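# The gripper that did not open
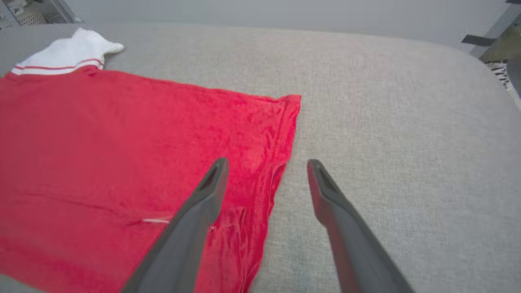 *Red cloth, gray cushion, and the two fingers at the hem.*

In March I lost almost a full evening to one fault, and I want to write it down before I forget the details.

My folding program is simple. The arm goes to the hem, closes, lifts, moves across, opens. It had worked well for two weeks, so I became less careful. Then one evening the fingers closed on the hem and stayed closed. The arm continued with the next step anyway and pulled the cloth, and after it the whole cushion, toward the edge of the seat. I pressed the stop button maybe two seconds too late. The cushion fell on my foot. It is soft, but I was scared.

The log showed the open command at line 1421. The gripper never answered it. My code waited 3000 milliseconds for the answer and then, when the time was over, it simply went on. I wrote this part myself, so I can't blame anyone.

Pavithra Rao looked at the code with me over a call. She asked why a timeout was treated the same as success, and I had no good answer. She also made me check the cable at the wrist. One connector was half out, and when the wrist turned far enough, the signal was lost.

Now a missing answer stops the arm and holds it where it is. The cable has a clip. I also keep the stop button in my hand during the lift, and not on the shelf behind me as before.

I still want to limit the pulling force. Bindu Pisharody sent me her settings for this and I will try them next, with an old towel first.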